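About Nirholm

Nirholm is a furniture hire and home staging company based in Brirkau. We supply tables, chairs, beds, sofas and storage to people who need a furnished home for a limited time, and to landlords and builders who want a property furnished before it is let or sold. We deliver, assemble, and take everything away again at the end of the hire.

We have been doing this for 17 years. The company has 20 permanent staff, a warehouse and workshop on the Plimen road, and a small office above the showroom where most of the planning and bookings are done.

How we started

Sunita Ferreira founded the company after several years managing rented flats. Tenants on short contracts were buying cheap furniture and leaving it behind when they moved out, and the cost of clearing it fell to the landlord. She rented a unit, bought a stock of second-hand dining tables and bed frames, and offered them by the month to tenants in three buildings she already knew.

For the first two years the whole stock fitted in one van and one lock-up. Siyabonga Naidoo joined in the third year, from a joinery firm, to set up the repair side. Until then anything with a broken joint or a deep scratch had been sold off at a loss. He now runs the workshop and is a director of the company.

We took over the hire business of Karamanlidis when its owners retired. Their customers were mostly small hotels and guest houses on the Plimen side of town, and many of them are still with us. Two of their delivery drivers came across as well, and we kept the Karamanlidis name on the contract forms for the first year so that people knew who they were dealing with.

What we do

Most of our work is home hire. The usual customer is someone moving for a job, waiting for a house sale to go through, or living elsewhere while building work is done. The shortest hire is one month. After that you can carry on month by month, swap pieces, or buy what you have at a price agreed at the start.

We also furnish homes for sale. An empty room is hard to judge for size, and buyers often want to know whether a full-sized table or a double bed will fit. We measure up, agree a layout with the seller or agent, and install it in a single visit. The furniture stays until contracts are exchanged, or for the period booked.

The third part of the business is long-term supply to landlords. We look after furniture in 582 rented homes, with a check at each change of tenant. Worn items are brought back to the workshop and replaced on the same visit where we have a match in stock.

Dining rooms take more planning than people expect. The figure we work to is 60 centimetres of table edge for each person, plus enough space behind to pull a chair out and get past. A table for six is the size we are asked for most, and chairs are hired singly, so you can have four now and two more when family come to stay.

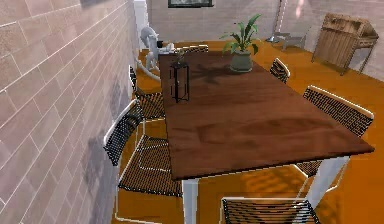 The workshop

Everything that comes back goes through the workshop before it goes out again. Chairs are checked for loose joints and worn seats. Table tops are cleaned, and refinished if the marks do not come out. Mattresses are the exception - they are never hired twice. When a hire ends they go to a recycler, or the customer keeps them.

We take on one apprentice each year, starting in September, for a two-year placement in furniture repair. No experience is needed. Applications open in March and should be sent to the office with a short letter. Two of our former apprentices now work in the workshop full time.

Furniture that is too worn to hire but still sound is sold in the yard behind the showroom, on the first weekend of the month. Prices are marked and we do not hold items. Please bring your own straps if you are loading a roof rack.

Where we deliver

We cover Brirkau, Plimen and the villages between them. We will go further for a full house, but there is a mileage charge, and we will tell you what it is before you book. Deliveries go out in the morning from 8 am and collections are made in the afternoon. Our crews carry furniture to the room you want it in, including upstairs, and take the packaging away with them.

If your building has a lift, a narrow stair or a parking permit scheme, let us know when you book.

Visiting and contact

The showroom is open from 10 am to 5 pm and you do not need an appointment to look round. For staging and landlord enquiries it is better to ring first, as the planners are often out measuring. Parking is at the rear, through the gate marked Deliveries.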